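Clovby holds its open afternoon in December, and this year I went mainly to find out if any of their machines can do kitchen chores yet. The building is a former carpet warehouse in Stullwood, with parking at the back. Visitors were split into two groups. Mine went upstairs first with Valentyna Demchenko, who runs the handling work.

Her group has a list of 200 chores taken from homes and small shops. She considers two of them finished: folding a flat towel and putting cans on a shelf. Wiping a counter is close. Anything that breaks or spills is a long way off.
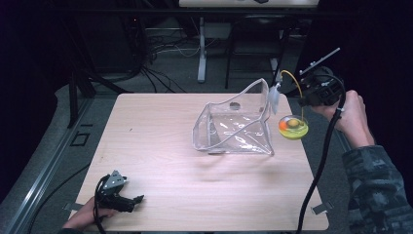

Food is the part I care about, as I ran a bakery for years and cracked eggs every morning. Demchenko said much of the learning at Clovby starts with people doing a job through hand-held grippers. A raw egg in a small glass bowl, next to a clear plastic tray with thin, flexible walls, is a harder setup than it sounds. Jaws that squeeze too much will bend a tray like that, and a suction cup needs a smooth spot to hold. I asked how long before a machine could take over my old morning shift. She would not give a year.

Downstairs, Reijo Saarela showed the shelf-stocking unit, Gramum. It put up cans without trouble but stopped at a bag of rice, and he had to restart it. Coffee was at 3 p.m. I would go again, but I would not get rid of any kitchen staff yet.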